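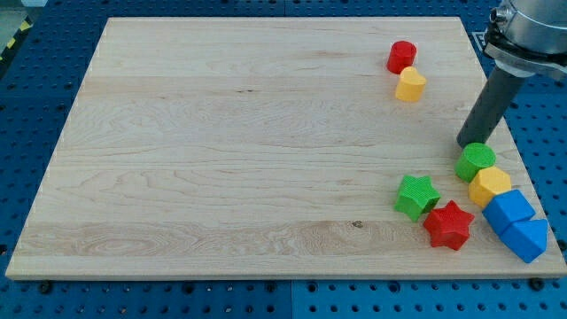
Toy library in Worneck reopens with a sorting table and a lot of lost hearts

I went over to the Worneck toy library at nine in the morning thinking I'd stay fifteen minutes, take a few notes and be back at my desk for coffee. I left at lunchtime with a borrowed marble run under my arm and a membership card I hadn't planned on getting. So that's how the reopening went!

If you haven't been by since the spring, the library has moved out of the basement on Hutapea Street and into the old shoe store two doors up. It's bright, it has a real front window, and you no longer have to carry a stroller down a flight of stairs (my knees and I are very happy about this). There are 169 toys on the shelves right now, and Izzati Nasution, who runs the place, told me more than half of them came out of the move in need of some kind of attention. Missing lids, mixed-up puzzles, a dollhouse with no front door.

The biggest headache was the shape blocks. You know the ones — the chunky plastic pieces that go through the matching holes in a box. The library owned several sets from different years, and during the move they all got dumped into the same two crates. Cylinders, hexagons, hearts, all in together. Hearts are the ones that go missing, apparently. "Kids put them in their pockets," Izzati said. "I've had them mailed back to me."

So the blocks ended up being the first job in the new space. People who came in for the reopening were invited to sit down and help match them up by shape and color, and I have to say it was the most popular seat in the house. I watched a man in a suit argue with his daughter over whether one yellow piece belonged with the hexagons or needed its own pile. She won. He had to go back to work anyway.

I did a round myself and I was slower than I'd like to admit. Color is easy, anybody can do color. But some of the older sets are a hair bigger than the newer ones, and you only find out when a cylinder that looks perfectly fine won't go through its hole. Gilang Wibisono showed me the trick, which is to stand two of them side by side on something flat and run a finger across the tops. If you feel a step, they're from different sets. I used that trick all morning and felt like an expert.

By noon we had 36 pieces matched to their boxes and a sad little bowl of leftovers. The leftovers aren't going to waste, though. Khairul Ong teaches the toddler class at Mondden and is taking them for stacking and for pressing shapes into clay. He already had a bag with him, so I think he saw this coming.

A few practical things, as people have been asking me. Membership is still by household and you can take home two toys at a time, for three weeks. Big items like the play kitchen and the balance beam have to be reserved at the desk. Everything gets wiped down when it comes back, and there's a shelf by the door where you can leave returns without waiting in line. If you find a stray piece under your couch later on, just drop it in the jar on the counter, no questions asked. The jar had three hearts in it before I left.

Intan Nugroho, whose family has been borrowing since the basement days, was there with her twins and told me the new room made her want to stay longer, though one twin was asleep on her shoulder and the other was under a table, so she may not have had a choice. She did have one complaint, and I agree with her: there's nowhere to sit for grown-ups except the kids' chairs. Izzati says a bench is on order from Butonau and should be in before the end of September.

The dollhouse still needs its front door. If you're handy and have a scrap of thin wood lying around, stop by the desk and ask for the measurements. The library is open mornings until noon and again from three to six.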